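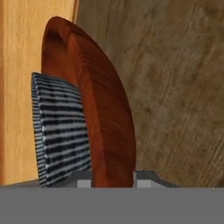 Madera de tono rojizo, con la veta a la vista, y una tela a rayas doblada. Imagen generada por ordenador.

Contra las cosas para toda la vida

Hace unos meses compré una tabla de cortar de la marca Grirkmont que me costó 72 euros. Lo confieso al principio para que nadie piense que escribo desde la superioridad de quien corta el pan sobre un plato. La compré por una frase impresa en la faja de cartón: «La última tabla que comprarás». Me pareció un argumento estupendo durante el tiempo que tardé en llegar a casa, y desde entonces no he dejado de darle vueltas, porque cuanto más la leo menos sé qué me prometieron.

La frase está por todas partes. La última sartén, el último abrigo, la última maleta. Hay tiendas enteras montadas sobre esa idea y hasta una aplicación, Prurneo, que puntúa los objetos según los años que supuestamente van a durarnos y recomienda sustituir los que sacan mala nota. Léase otra vez: una aplicación contra el consumo excesivo que le dice a uno qué tiene que tirar y con qué reemplazarlo. Mi exprimidor, que lleva en la familia desde antes de que yo supiera exprimir, sacó un suspenso. El que me proponían a cambio aún no había cumplido un año en el mercado.

Sé que el discurso contrario tiene muy mala defensa. Llevamos décadas comprando cosas que se rompen solas, que no se pueden abrir, que salen más baratas nuevas que arregladas, y cualquiera que ponga un pero a la durabilidad parece un agente a sueldo de los fabricantes de basura. No lo soy. Prefiero una silla que aguante a una que cojea, como todo el mundo. Lo que me cuesta tragar es que la duración se haya convertido en un reclamo publicitario como otro cualquiera, con sus tipografías, sus fondos de color crema y su precio triplicado, y que hayamos bajado la guardia precisamente ante este reclamo.

Empecemos por lo elemental. ¿Quién comprueba que algo dura toda la vida? La promesa solo puede verificarse cuando el comprador ya no está para reclamar. Es un plazo comodísimo para el vendedor. Cuando una lavadora sale con tres años de garantía, el cuarto sabemos a qué atenernos; cuando un cazo sale con garantía vitalicia hay que ir a la letra pequeña, y en la letra pequeña de mi tabla se dice que quedan excluidos el uso inadecuado, la exposición prolongada a la humedad, las marcas de cuchillo y las alteraciones naturales del material. Una tabla de cortar que no responde por las marcas de cuchillo. Ignoro qué queda dentro de la cobertura, quizá los meteoritos.

Después está el mantenimiento, del que en la tienda se habla poco y bajito. El objeto eterno exige cuidados. Hay que aceitarlo, secarlo de pie, guardarlo lejos del radiador, no mezclarlo con los detergentes corrientes y, en el caso de cierto abrigo que estuve a punto de comprar, cepillarlo en una sola dirección después de cada uso. La marca, por supuesto, vende el cepillo. También vende el aceite, la crema, la bolsa de algodón y un cuaderno para anotar las fechas. Sumados los accesorios de un par de años, la tabla de Grirkmont me habrá costado bastante más que la pila de tablas de plástico que venía a ahorrarme. Entiendo que hay placer en cuidar las cosas. A mí me gusta engrasar la cadena de la bicicleta. Pero un placer no es un ahorro, y me lo vendieron como ahorro.

El argumento favorito de los creyentes es el de los abuelos. «Las cosas de antes sí que duraban.» Lo he oído tantas veces que lo he llegado a repetir yo, delante de un armario que pesa como un tractor y que en la última mudanza hubo que subir por la ventana. Es un argumento tramposo, y la trampa tiene nombre desde hace mucho: solo vemos lo que sobrevivió. Por cada armario de nogal que llegó hasta nosotros hubo unos cuantos de tablas mal clavadas que acabaron en la estufa. Nadie hereda la olla que se agujereó. El rastro de Grivlow, al que voy más de lo que debería, está lleno de objetos antiguos robustísimos por la sencilla razón de que los otros no llegaron al rastro.

Y hay algo que el argumento de los abuelos se calla. Mis abuelos tenían cosas duraderas y también un zapatero en la esquina, un afilador, una mercería y una vecina que cogía puntos a las medias. La duración era en buena parte trabajo de otros, casi siempre mal pagado, y bastante trabajo propio, casi siempre de mi abuela. Hoy compramos el objeto resistente y no tenemos a quién llevárselo. En mi barrio quedaba un taller de reparación de bolsos, Rimkutė, que cosía asas y cambiaba cremalleras por lo que cuesta un menú del día. Cerró en agosto. Ocupa ahora el local una tienda de mochilas garantizadas de por vida, y cuando pregunté qué hacen si se rompe una correa me explicaron que la mochila viaja al almacén central, que está en otro país, y que suelen mandar otra nueva. La otra, la rota, se queda allí. A eso lo llaman reparar.

Me interesa también la cuestión de quién puede permitírselo. La aritmética de que lo caro sale barato es impecable siempre que se disponga de lo caro. Unas botas de 600 euros que duran muchísimo salen mejor que un par malo cada invierno, de acuerdo, pero hay que tener los 600 euros el día en que se le abre a uno la suela, y quien no los tiene se lleva las malas y, de propina, el sermón. He visto demasiados artículos que tratan al comprador de ropa barata como a un niño incapaz de esperar. En muchas casas la espera no cabe en el presupuesto. Convertir una ventaja económica en virtud moral es un truco viejo, y me sorprende lo bien que funciona entre gente que presume de desconfiada.

Tampoco está claro que queramos quedarnos con las cosas. Esto lo digo con cautela porque me incluyo. He tenido un escritorio perfecto, macizo, sin un solo defecto, y lo regalé a los siete años porque me mudé a un piso donde no entraba. Tuve unas gafas indestructibles que dejaron de servirme cuando me cambió la graduación. Hay una sopera en casa de mi madre que podría resistir un asedio y que no ha visto una sopa en mi presencia. La vida útil de los objetos se acaba muchas veces por nuestro lado: cambiamos de talla, de ciudad, de pareja o de dieta. Fabricar un objeto para un siglo y usarlo lo que dura un alquiler tiene un coste en material y en energía que alguien debería poner en la etiqueta, junto a la ilustración del árbol.

Cuando expongo todo esto en una sobremesa, me suelen responder que entonces qué propongo, si volver al usar y tirar. No propongo gran cosa. Me conformaría con que los plazos fueran concretos. Que se diga «siete años» y se firme, con piezas de recambio a la venta durante ese tiempo y el precio de las piezas publicado. Que el fabricante de la cafetera venda la goma de la cafetera sin obligarnos a comprar el filtro, el embudo y la tapa. Que el segundo dueño herede la garantía, cosa que casi ninguna marca de las eternas permite, lo cual resulta curioso en objetos pensados, según dicen, para pasar de mano en mano. Y que las administraciones dejen de dar premios de diseño sostenible a cosas recién salidas de fábrica, de las que por fuerza no se sabe cuánto durarán. Que los den a los veinte años, con el objeto abollado encima de la mesa.

También estaría bien gastar menos admiración. Hemos aprendido a mirar un cuenco de madera con la expresión que antes se reservaba para los retablos —la veta, el gesto, la huella de la mano— y esa mirada tiene efectos sobre la cartera. Yo pasé un rato largo en la tienda acariciando tablas. Una señora a mi lado hacía lo mismo. Estoy bastante seguro de que ninguno de los dos necesitaba una tabla, y de que los dos salimos de allí convencidos de haber comprado menos.

En cuanto a la mía, sigue entera, como es natural a los pocos meses. Tiene marcas de cuchillo, excluidas de la garantía. La aceité una vez y me quedó pegajosa durante una semana. Para la cebolla sigo usando la vieja de plástico, que está rajada por una esquina y que, según Prurneo, debería haber tirado hace tiempo.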